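Minutes of the Handheld Gripper Methods Meeting, Skindwood Lab
7/19/22, project Torken

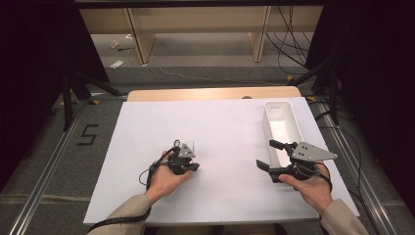 2 min read

1. Previous minutes
Accepted with one correction. The tracking loss figure in item 4 refers to the left gripper only.

2. Collection status
The set now holds 1,948 demonstrations, all recorded with two hand-held grippers at the white tabletop. Of these, 149 are flagged for review. Most flags are for gaps in the position track, the remainder for a late start marker. Flagged recordings stay out of training until they have been checked.

3. Plate mounting
The grey triangular plates were discussed. Position error grows when the operator turns a gripper palm-up, as the plate on that side then sits at a steep angle to the tracking units. Two options were put forward: a second plate at right angles to the first, or a limit on wrist rotation in the operator instructions. The second was rejected because it would change the behaviour being measured. A trial bracket will be made for the left gripper only, so that the right can serve as the control.

4. Cables
The spiral wrap on the left cable adds some stiffness at the wrist. Two operators reported it and three did not. No change for now. Cable routing is to be noted in the session log from the next block onward.

5. Tray task, first result
The policy trained on the two-handed tray task was run 16 times on the Himo arms. It completed 11 runs. Four failures were missed grasps at the tray edge and one was a time-out. The meeting agreed that the sample is too small to compare with the single-hand baseline, and that the figure should not be quoted outside the group.

It was asked whether tray direction had been varied. It had not. The long side was kept front to back in every demonstration. A further block will be recorded with the tray turned by up to 45 degrees, all at station 5 so that the background stays constant.

6. Data format
Mosoti files will carry gripper opening as a distance in millimetres in place of the raw encoder value. Older files will be converted in one pass and the originals kept.

7. Actions
Trial bracket, left gripper: hardware group.
Review of flagged recordings: data group, before the next training run.
Turned-tray block: collection group.
Conversion script and check against a sample of old files: data group.

8. Next meeting
Date to be set once the turned-tray block is complete. The full comparison with the baseline is due in November.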